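4. Site rules for floor clearing with two-arm robots

4.1 Where the rules came from

The rules in this section were written in a hurry and then fixed over 11 weeks of home and workshop sessions, mostly at the Zistalside site and a smaller part at Jukholm. The first draft was one page. It covered emergency stop, lifting limits and who may stand where. Nothing on cables. Nothing on what counts as clutter. Operators filled in the gaps on their own and they filled them differently, so the logs from the two sites could not be compared for most of the first month.

We did look for existing text to borrow. Safety standards for robots in shared spaces tell you a lot about contact, speed and stopping, and very little about a floor with household things lying on it. Checklists for cleaning staff are better on the floor and silent on the robot. The Gillora checklist (our own, named after the test building) sits between the two. It has 7 rules before the start, 3 during the run. The full list is in the appendix; only the ones that caused argument are discussed here.

4.2 Zones

Every floor is split before the run into a work zone, a keep-out zone and a margin between them. Tape was tried for the margin and dropped, it left marks on two floors and people stopped seeing it after a day. Now the operator says the zones out loud into the log and points at the limits. Crude, but the second reader can check it against the recording.

Keep-out covers anything that plugs in, anything that holds liquid, and anything with a motor, whether or not it is in use. The label does not depend on size. An early version let operators class small appliances as movable, and agreement between readers was poor enough that we gave up on the idea.

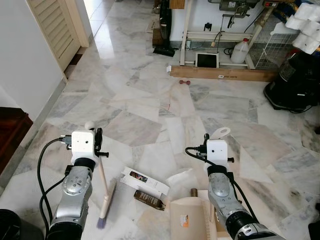

Figure 4. Work zone and keep-out zone on one floor, both arms reaching forward.

Classing items is the step where operators disagree most, and the rule we settled on is to go by kind first and position second. Loose items on open floor are work items: broom, dustpan, boxes, packing sheet. Machines and anything near them are not. In Figure 4 the broom beside the left arm and the dustpan between the arms are both fair game, and so is the white box lying diagonally past the broom. The frame by the back wall with the motor on it is keep-out, and the jug with the red cap at its base goes with it, as does the upright vacuum cleaner to the left. The small dumbbell is the hard one. It lies just in front of the long cardboard box, well away from the arms, and it is a loose item by kind, but the checklist sends any exercise weight to a person until its mass has been read off or measured. Two readers wanted an exception for small weights. We said no. A wrong guess about mass costs more then the few seconds a person needs to pick the thing up.

4.3 Cables on the arms

Rule 4 of the checklist asks the operator to move both wrists through their full range before the run, and watch the cable loops the whole time. Loops that stand off the wrist are allowed. A loop must not come level with the gripper at any wrist angle, and must not reach the other arm when the two are at closest working distance. The first limit is easy to check by eye. The second was skipped a lot, mainly because it needs both arms powered and people wanted to get going. Moved it to the top of the page in November. Skips dropped.

Cables on the floor or hanging within the keep-out zone are left alone. No tidying, no coiling, not by the robot. If a floor cable crosses into the work zone, a person moves it before the start and says so in the log.

4.4 Order of work

Soft and flat items before rigid ones. Thin sheets in particular, clear or whitish, get picked up early by a person if the floor is pale or heavily veined. The Figure 4 floor is a good case: the crumpled sheet by the white box blends into the marble, and a reader going through recordings at speed can miss it. We do not claim the detector would miss it as well, that was not measured at this site. The rule is there for the human reader as much as for the machine.

After sheets come boxes, then tools with long handles. Long handles last, always, because a broom swung by one arm sweeps a wide area and the fewer things left on the floor the better. Open boxes are looked into by a person before any grasp.

4.5 Records

The Mamani log holds 1,838 item entries across both sites. Each one has a class, a zone, the arm used and a free text note. Notes are uneven. Some operators wrote a paragraph, some wrote "ok" for a whole afternoon. We kept the field anyway. When a rule was changed, the note was nearly always where the reason could be found, and the fixed fields by themselves did not show that operators were unsure, only what they chose in the end.

One limit should be stated here. The same group wrote the rules and trained the operators at both sites, so agreement between readers is likely higher than an outside team woud get from the printed page. A trial with untrained readers is planned, using the appendix alone and no verbal briefing.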